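Clelberg Rec Basketball – Stats & Scheduling Help Desk
Ticket 336
Opened by: Kusum Mishra (captain, Stimia)
Assigned to: Sunita Rawat
Priority: High (changed from "Apocalyptic" by S.R.)
Status: Closed

Kusum Mishra, 8:40 pm
The standings page says we lost to Deson by 317 points. We lost by one. I would like the other 316 back, please. The score sheet on the table said Deson 17, Stimia 16 at the end of the first quarter and that is what I watched them type in. Now the page says Deson 333 for the quarter. Our point differential has gone from respectable to a cry for help, and the playoff seeds come off that page.

Sunita Rawat, 9:05 pm
Thanks, Kusum. Can you tell me which score you think is wrong, the quarter or the final? You've given me one of each, I think. Also please log out, log back in, and attach whatever you have.

Kusum Mishra, 9:22 pm
The quarter. We lost the quarter by one and then the game by one, so you can see the kind of night it was. Logged out. Logged in. Still down 317. Attachment added. 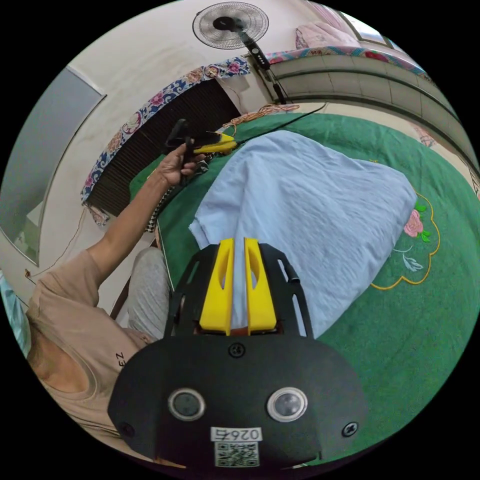 Attachment 1 of 2, uploaded 9:21 pm by K. Mishra

Sunita Rawat, 9:50 pm
Got it. I can see the bad number on my side too, so at least it isn't your phone. Things I have tried:
– Cleared the page cache. No change.
– Recalculated the standings. Deson moved up another place, which I have reversed.
– Opened the game in the old score editor. It showed 17, then closed itself.
Leaving it overnight for the sync to run. Sometimes it sorts itself out, and I get to look clever.

Kusum Mishra, 7:15 am
It did not sort itself out. Deson's captain has sent me a screenshot with a little crown drawn on it. Rana have also written to ask if they can forfeit to Deson ahead of time, for their own safety.

Sunita Rawat, 12:10 pm
Found something. The scorer's tablet dropped off the gym wifi near the end of the first quarter and kept saving the score without sending it. When it came back it sent the lot, and the site added each saved running total on top of the last one instead of replacing it. So 2, then 5, then 7, and so on up to 17, all piled together with a few repeats. Your own quarter is fine only because the app sends the home side separately. I don't know why it does that. It was built before my time and the notes say "works, leave."

Kusum Mishra, 12:31 pm
So who fixes it? I have a game against Rana coming up and I'd like to go in seeded above teams we beat. Second attachment is up as well, same folder. 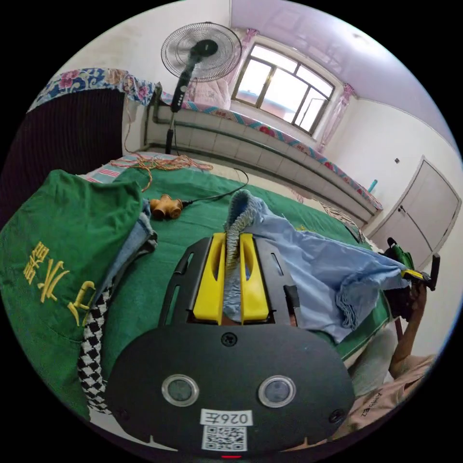
The repair itself is dull: I lock the game, delete the stacked entries one at a time, type 17 into the first quarter and unlock it. If I unlock before the recalculation finishes, the whole pile comes back, which I learned by doing it. Both your files opened without trouble, by the way. The second one, with the gray ribbed cuff held up between two yellow fingers, came through at full size, so uploads are working and I can cross that off the list of suspects. – Sunita, 2:45 pm

Kusum Mishra, 3:02 pm
Standings now show 17 to 16 for the quarter and a one-point loss for the game. Never been so pleased to see a loss. We are fourth. Were we always fourth?

Sunita Rawat, 3:10 pm
You were always fourth.

Kusum Mishra, 3:12 pm
I'd like to reopen the ticket.

Sunita Rawat, 3:20 pm
Closing. For the scorers: if the wifi symbol on the tablet goes gray, keep the paper sheet going and don't press Save again until it comes back. The paper sheet goes in the blue folder at the gym desk. I've asked for the app to replace totals from now on, and the request is in the queue for July.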